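Kozma sorting room: gallery

Surfaces and stock as used on Friday. Front and rear tables carry pale boards. The rear one is raised, so items stay visible from the working side. Folded denim is kept with parcels and small electronics until each has been logged. 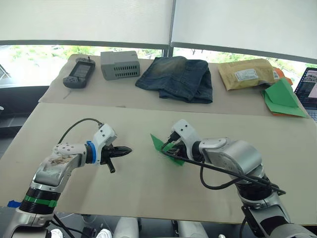
Padded envelopes are logged by shipping label, then shelved. Shelf spacing is 23 cm and each bay holds 10 items. Clothing is refolded to fit a 70 cm tray. Coloured paper goes in the Grona drawers, flat or folded once.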